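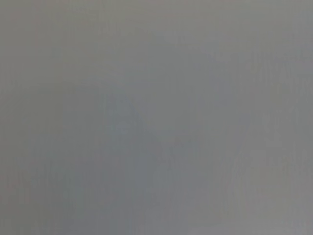

Does my kid need to fast before a kids' hearing test?

Only if it's the kind done under sedation. For the ordinary sit-in-the-booth kind, feed the child. Feed yourself too, you'll be there a while.

I ask because I rang the clinic to check, was on hold for 50 minutes, and then got that answer in one breath. So now you have it for free. Thread.

2/ Background: my son is 4. His kindy teacher, the very patient Graciela Urrutia, suggested we get his ears looked at. I said he was ignoring me on purpose. She said he was ignoring everybody, which I found weirdly comforting.

3/ The GP had a look, said "glue ear, probably", and wrote a referral to the children's audiology clinic on Rekberg Street. Glue ear is fluid sitting behind the eardrum. There is no glue. I have had to explain this to my mother-in-law on three separate occasions.

4/ Waiting room report. One fish tank, no fish. A laminated sign about the fish. A bead maze with every bead already shoved down one end by some earlier, angrier child.

5/ Our audiologist was Lauri Oksanen, a very tall man who folds himself onto a very small chair without any visible embarrassment. He introduced himself to my son first and me second. Correct order.

6/ The test itself: headphones on, and each time you hear a beep you put a peg in a board. My son wanted to know what happened when he ran out of pegs. Lauri said, "Then we both go home." Never seen a preschooler concentrate like it.

7/ They also do a puff of air in the ear, which measures how the drum is moving. It takes a few seconds. Mine described it to his sister as "a tiny wind that lives in a pen". Not bad, I've had worse explanations from specialists.

8/ Result: fluid on both sides, mild loss, come back in December. Most of it clears by itself, apparently. If it doesn't, we get to talk about grommets, a word I cannot hear without thinking of tarpaulins.

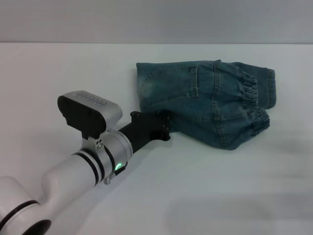 9/ What to wear is a real question for these appointments and it isn't on the clinic's website. You want soft, comfy, no hood, because a hood and headphones are sworn enemies. I had jeans folded on the table the night before, blue denim, very respectable, and he took one look and came out in pyjama bottoms. Lauri said pyjamas were excellent. I've stopped ironing anything for medical professionals.

10/ Things that helped at home in the meantime, all straight from Lauri: get down to their level before you talk, turn the telly off, say their name and wait. I'd been yelling from the laundry like a ferry captain.

11/ Also told the kindy. Graciela moved him to the front at story time, and he's now correcting her on the plot. So the hearing's good enough for that.

12/ Cost, since several of you have DMed: ours was bulk billed on the referral. Parking was 8 dollars, and the machine doesn't take notes. Or, on the day we went, cards. I paid in coins from under the passenger seat while a queue formed behind me.

13/ Someone's going to recommend ear candles in the replies. Please don't. My neighbour Kauko Ikonen has already been over the fence with a box of them and I had to say no to a man who once jump-started my car in the rain.

14/ If your kid says "what?" all day, has the telly up loud or has gone a bit quiet at kindy, just ask for the referral. I left it months thinking it was attitude. Some of it was attitude. I checked with Lauri and there's no test for that part.

15/ Will update after the December visit. He's already asked if the pegs will be the same pegs.

Reading time: 4 min

We use cookies to remember your preferences and keep you signed in. Accept all | Manage settings

© Drustidia | Contact | Back to top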